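## 4. Setting up the leaf litter trap

The Bruten trap catches falling leaves before they reach the ground, so they can be dried and weighed. Set it out before the first leaves turn and leave it in place until the branches are bare.

1. Choose a spot under the canopy, at least 7 metres from any path or ditch.
2. Clear twigs and stones from the ground. Leave the moss and soil as they are.
3. Push the four legs in until the collar of each one touches the soil.
4. Clip the net to the hoop, starting at the seam. The lowest point of the net should hang 45 cm above the ground.
5. Write the plot number on the tag and tie it to the leg facing north.

**Caution:** The leg ends are sharp. Wear gloves, and keep the caps on until you are ready to push the legs in.

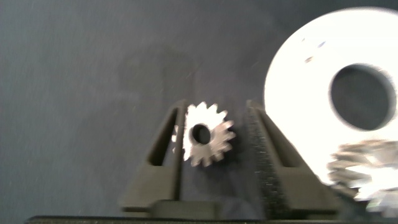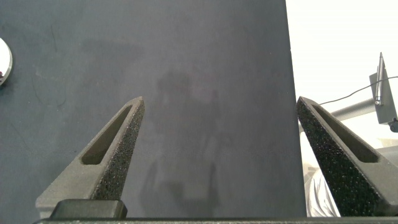

### 4.1 Emptying the net

1. Unclip the net on one side only and tip the leaves into a paper bag. Plastic bags make them rot.
2. Pick out bark, cones and insects.
3. Write the plot number and month on the bag.
4. Clip the net back and check that it hangs freely.

Empty it every two weeks, or weekly in windy weather. Beech and oak can hold dead leaves until February — leave the trap up if either grows overhead.

**Note:** Each paper bag holds up to 225 g of damp leaves. Use a second bag if you need one and mark both with the same number.

Drying times for each kind of leaf are in section 5.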